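Simulated arm stops short of fixture and planner gives up

Posted by Ojārs Baranauskienė

I'm setting up a simulated cell in Inura with Lekska as the motion planner. The arm is supposed to come down on a row of clamps on top of a fixture box. It plans fine to the pregrasp pose above the box. When I ask for the last 40 mm straight down, it returns "no valid path" on most tries. Out of 100 runs, 24 got through.

The pose it stops in looks reasonable to me. Fingers point down, slightly open, nothing touching.

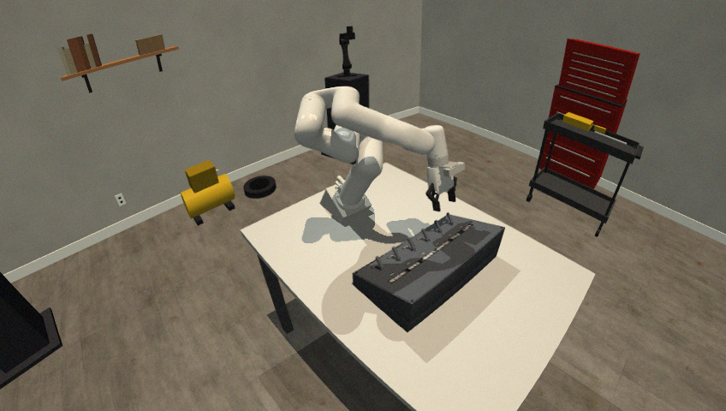

Arm at the pregrasp pose, fingers over the rear edge of the fixture box

I already loosened the joint limits and raised the planning time to 2 seconds. No change. Is this a planner setting or is my model bad?

Herkbridge

Check the collision shapes before you touch the planner again. When you import a mesh, Inura wraps it in a convex hull by default. Your box has a rail and small clamps sticking up from the top, so the hull fills in all the space between them. The planner sees one solid lump and your fingers end up inside it.

Turn on the collision overlay and look at the box from the side. If I'm right, split it up: one plain box for the body, one for the rail, and a small cylinder for each clamp. Then allow contact between the fingers and the one clamp you want -- only that one, and only for the final move. Put the joint limits back where they were, too.

The runs that got through probably started from a slightly different arm configuration. Log the joint values at pregrasp and compare them.

Shenoy

Had something like this. I set the collision padding to zero and it went away. Try that.

Ojārs Baranauskienė

It was the hull. I split the box Tuesday night and the straight move plans every time now. Zero padding by itself did nothing for me. Still need to sort out the retreat move, but I'll post that separately.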